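4 min read

I took the afternoon off to go to the open day at Baumgartner, the automation place out past the Okton exit. My brother-in-law had signed up and couldn't make it, so I used his spot. They let 20 people in at a time and you had to wear a sticker with your name on it.

Most of the floor was what you would expect, conveyors and a palletizer they had switched off for the tour. The part I stayed for was the booth at the back where Unathi Khumalo had two arms working with spaghetti. She said the job they care about is putting packages on a shelf, and pasta is a good thing to practice on. The bags are slick and bend a little, and the boxes don't.
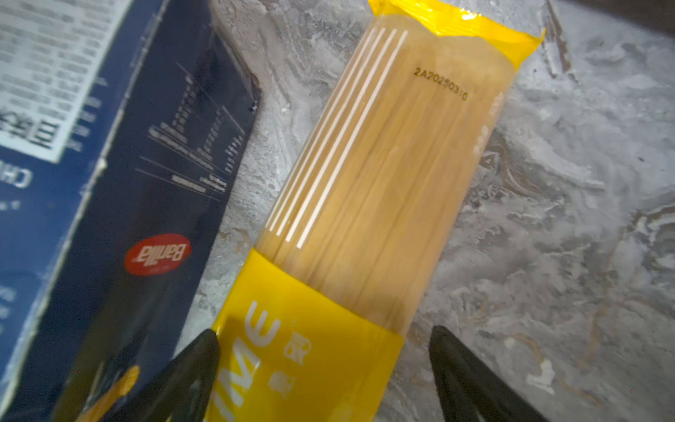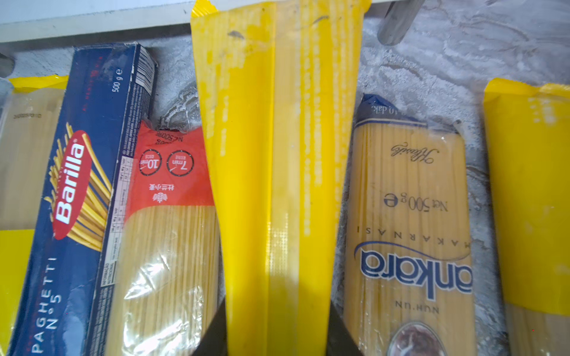
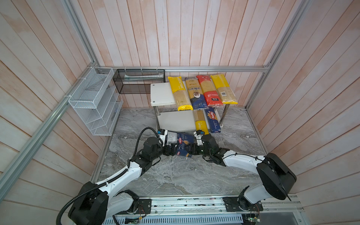
Spaghetti in bags on a shelf, and a Barilla box held by the arms.

What I asked about

I wanted to know who tells the arms where to go. Unathi said that depends on the day. Sometimes a person guides them and sometimes a program does, and the program learns from what the person did. I asked how long one package takes and she said she'd like it to be faster. A man behind me asked if it would work with eggs. She said not yet.

Michalis Vasilakis ran the other half of the talk, mostly about cost. I didn't follow all of it. He said a grocery warehouse in Puncombe is interested and they hope to have something to show there in April.

Coffee was free, parking was not. I paid 4 dollars for 2 hours and got back to the car with a few minutes left on it. If you go, take the Jovstead road, as the main entrance is closed for paving and the sign for the detour is easy to miss.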